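Dukmont: bimanual insertion of flexible tubing, episode set and replay tools 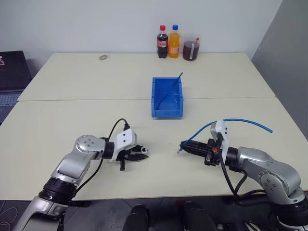
Head camera view. Right gripper holding the blue tube, left gripper open, parts bin behind.

Status

Release 2, October 2024. Replaces the January release, which had a sign error in the left wrist yaw. If you trained on the January files, retrain. Converting old checkpoints is not supported.

What is in the package

511 teleoperated episodes on a two-arm tabletop cell, recorded at Rovon. The task is to pick up a length of flexible tube with one arm, bring its free end to the other gripper, and pass it over without dropping it. In 173 of the episodes the first grasp fails and the operator recovers. These are labeled "recovery" and are kept in the train split by default.

dukmont/episodes – one folder per episode
dukmont/calib – camera intrinsics and the base-to-camera transforms
dukmont/tools – replay, trimming and label checking
dukmont/configs – controller and policy settings used for the baselines

Contents of an episode folder

head.mp4 – head camera video
wrist_left.mp4, wrist_right.mp4 – wrist camera video
state.parquet – joint positions, joint velocities, gripper opening, for both arms
action.parquet – commanded joint targets and commanded gripper opening
events.json – grasp, release, handover and recovery marks
meta.json – operator code, calibration id, outcome

All streams share one clock. Video timestamps are taken at the start of exposure. State rows are written when the controller loop finishes, so the state is always slightly behind the matching action row. The loader aligns them for you; raw readers need to apply state_offset from meta.json.

Angles are in radians, gripper opening is normalized (0 closed, 1 open), and positions are in meters in the left base coordinates.

Install

Python 3.10 or later. From the top folder:

pip install -e .
python -m dukmont.tools.check --root episodes

The check takes a few minutes on a local disk and much longer over a network mount. It stops at the first bad checksum. Use --keep-going to get the full list.

Replay

python -m dukmont.tools.replay --episode 0047 --mode sim

Mode "sim" needs no hardware. Mode "arms" sends the recorded joint targets to real arms through Otent, our control layer, and will refuse to start if the calibration id does not match. Do not override this with --force unless both arms are clear of the table. Replay is open loop. The tube will not be where it was in the recording, so expect the handover to miss.

Perception

Tube segmentation comes from a small model trained on 1192 hand-drawn masks. Weights are in configs/seg. It returns a centerline and a confidence value per point. Points hidden by a gripper are filled in by a spline and marked interpolated=1. The baseline policy ignores interpolated points when choosing a grasp.

The model works best on light, matte table surfaces. Background objects near the back edge of the table are left in on purpose and differ between sessions. There are no masks for them.

Baseline

configs/chunk_base.yaml reproduces the reference policy: head and wrist images plus joint state in, a chunk of joint targets out. Chunks overlap and are averaged before they reach Otent. With averaging off, the arms shake visibly at chunk boundaries.

Known issues

1. Gripper opening drifts in long episodes. Re-zero with tools.fix_gripper, which rewrites the column in place. Make a copy first.
2. 47 episodes have no handover mark in events.json. They are listed in missing_marks.txt and skipped by the loader.
3. Strong reflections on the silver arm links are sometimes segmented as tube when the tube passes close by. A fix is in the Beyene branch – not merged, slow on CPU.
4. The wrist videos of some early sessions are one exposure step too dark.

Splits

Splits are by session, so no session appears in both train and test. Please do not reshuffle by episode if you intend to compare numbers with ours.

Maintainers

Bezawit Bogale (control, replay), Natnael Negash (perception), Saron Wolde (labels and splits). Send bug reports with the episode number, the output of tools.check and your calibration id.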